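## 4. Puesta en marcha del deshumidificador Rasell

Felicidades: ha llegado al capítulo 4, hazaña que nuestro servicio técnico considera estadísticamente improbable.

1. Retire las cintas de transporte. Son 7. Si encuentra seis, la última está debajo de la bandeja del depósito.
2. Coloque el aparato en posición vertical y déjelo reposar 90 minutos antes de enchufarlo. Mirarlo fijamente no acelera el proceso.
3. Deje libre la rejilla trasera. Una cortina, por bonita que sea, cuenta como obstáculo.
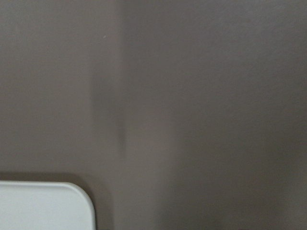 4. Encaje el depósito hasta oír un clic. Si oye un crujido, sáquelo y vuelva a empezar con menos entusiasmo.
5. Enchufe el aparato directamente a la pared. El alargador que guarda desde la mudanza no sirve.

> **Precaución:** no incline el Rasell con el depósito lleno. El agua sabe perfectamente hacia dónde ir, y suele ser hacia el parqué.

### 4.1 Ajuste de la humedad

Pulse **Cai** para el modo automático. El nombre lo eligió Flurnus, fabricante del sensor, y preferimos no discutirlo.
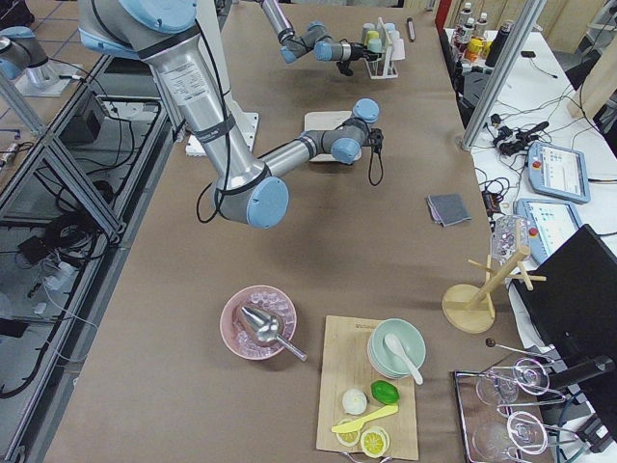
1. Mantenga pulsada la tecla **+** hasta ver el valor deseado.
2. Suéltela. La pantalla parpadea dos veces y guarda el ajuste.
3. Si aparece **91**, el depósito está lleno — no es la humedad de su salón, aunque en agosto y junto al mar se admiten dudas.

**Nota:** limpie el filtro cada 1.000 horas de uso. El contador no se pone a cero solo; hay que pulsar **Cai** y **+** a la vez, con dos dedos y algo de fe.

### 4.2 Desagüe continuo

Conecte la manguera a la salida inferior y llévela siempre cuesta abajo. Un bucle en el tubo basta para que el agua se quede a vivir en él.

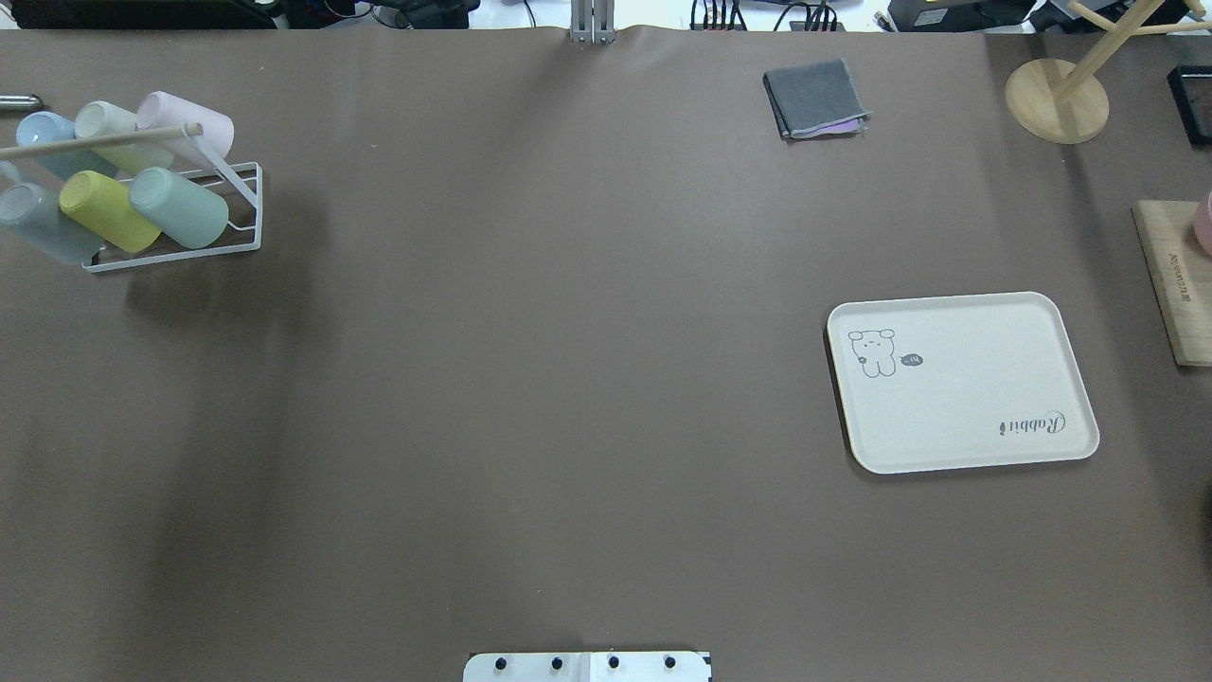
Gelotside pregunta en el foro de usuarios si la manguera puede subir hasta el fregadero, porque el suyo queda más alto que el aparato. No puede: el Rasell no lleva bomba. Súbalo a una base firme y nivelada, o vacíe el depósito a mano, como se ha hecho siempre.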